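Stadovness Project – progress report to the Oditz fund
Tue 21 May

We are delighted with how the spring has gone! The handbook on skin irritation testing with grown tissue models now has 188 finished pages, and the chapters on barrier function and cell recovery have both come back from outside readers with far fewer corrections than we feared. Hamisi Lyimo has rewritten the section on solvent controls from scratch – it is so much clearer, and the worked calculations finally match the tables.

The ring trial is moving too. All three laboratories are using the same dosing protocol, and 87 tissue samples have been scored. Agreement on the mild irritants is lovely to see. The strong ones still need work, mostly over rinsing times. 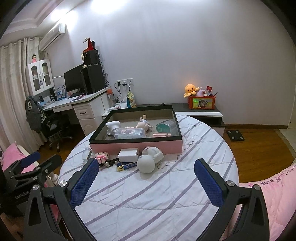
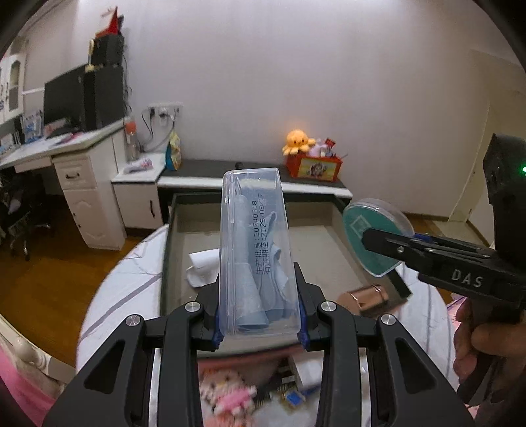

Muthoni Mohamedi feels the rinsing step should be written out second by second, as new staff at Huvow read "rinse gently" in very different ways, and she would like the revised wording tested before any more samples are scored. We agree, and Grethe Bergmann is drafting it now.

Spending is on plan, apart from culture medium, where prices have gone up. We would like to move a little from the travel line to cover it. The full draft should reach you in October.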